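Chapter 5
Planning a Pick-and-Place Task

In this chapter you will learn how to:
break a household job into steps a robot arm can carry out
choose a grasp for objects of different shapes
lay out a work area so that the arm can reach everything in it
write a task sheet and keep a log of attempts

Before you start, you should have finished the joint exercises in Chapter 4 and know how to stop the arm with the red button.

5.1 The breakfast task

In the last chapter you moved the arm from one pose to another with nothing in its way. The arm did not have to touch anything, and it did not matter much if it arrived a little to one side. Most useful jobs are less forgiving. A cup that is gripped slightly off centre may tip, and a slice of bread that is gripped too hard will be squashed.

The project that runs through this chapter was set by Obaidul Uddin for the after-school robotics club at Jayawardena College. The club meets on Thursday and has one bench. Members were asked to choose a job that somebody does at home every morning, and then to plan it for a robot arm fitted with a parallel gripper. They chose breakfast. The full job, from an empty table to a cleared one, was far too long for a first attempt, so they cut it down to a few short tasks using cups, bowls and a toaster.

You can follow the same project with whatever arm your school has. The club wrote its programs in Hullari, and the listings later in this chapter use it too. If you use another language, the steps will be the same but the commands will have different names.
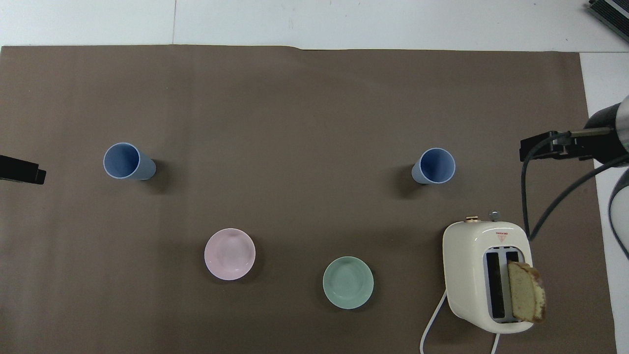
Figure 5.1 The breakfast task on the club bench, with the gripper open above the work area.

Look at how the objects in Figure 5.1 are spread out. There is bare paper between the cups, the bowls and the toaster. A parallel gripper needs room for its fingers on both sides of whatever it is picking up, and it needs that room before it closes as well as after. If two bowls are touching, there may be no place for one of the fingers to go.

The brown paper has a use too. It marks out the work area, and the pale blue of the cups and the pink and green of the bowls stand out well against it. This will matter in Chapter 6, when you begin to find objects by colour. The paper is matte, so it reflects less glare from the lights than a shiny surface would.

5.2 Three shapes, three problems

A parallel gripper has two fingers that move towards each other in a straight line. It is simple and strong, but it can only squeeze. You have to decide where on each object the squeeze should happen.

Cups. A tall cup can be held across the outside of its body, or by the wall, with one finger inside the rim and one outside. The second grasp needs less opening width. It also puts all the force on a thin piece of plastic, and the cup may swing as it is lifted.

Bowls. A shallow bowl is usually too wide to be held across the middle. The normal choice is to pinch the rim. The fingers must come down far enough to hold the wall without hitting the table. A glossy glaze is slippery, so lift slowly.

Bread. A slice of bread is flat and soft, and its thickness varies. It should be gripped on its two faces, a little way in from the crust. When it stands in a toaster slot, the fingers have to line up with the slot, and the slice has to be drawn out along the slot's direction before it is moved sideways.

Safety note. Toaster work in this chapter is done with the toaster unplugged at the wall. Keep the power lead out of the arm's path. Check as well that the arm's own cable can move freely through the whole task.

5.3 Writing the task sheet

A task sheet is a list of steps in plain words, written before any code. Rafsan Gunawardena, a second-year member of the club, wrote this one for moving a bowl:

1. Open the gripper.
2. Move to a point above the rim of the bowl.
3. Lower until the fingers are on either side of the rim.
4. Close the gripper.
5. Lift straight up.
6. Move to a point above the target.
7. Lower, open, and lift away.

His first version had no step 5. The arm went directly from the grasp to the target and dragged the bowl across the paper. Steps that seem too obvious to write down are often the ones that get left out of the program — a person lifts a bowl without thinking about it.

5.4 Keeping a log

Record every attempt, including the bad ones. For each attempt write down the object, the grasp used, the result and, if it failed, the step at which it failed. The club allowed 60 seconds for an attempt and counted anything slower as a failure. By the end of the year its log held 1,866 attempts, and we shall use part of it in section 5.7.

Activity 5A

Work in pairs. You will need a sheet of brown paper, a plastic cup, a bowl and a pair of kitchen tongs.

Use the tongs as your gripper. One partner reads out a task sheet, and the other does exactly what it says and nothing more. Start with the cup, then try the bowl. Mark each step that had to be changed and write out the corrected sheet in your notebook. Keep it, as you will turn it into a program in section 5.5.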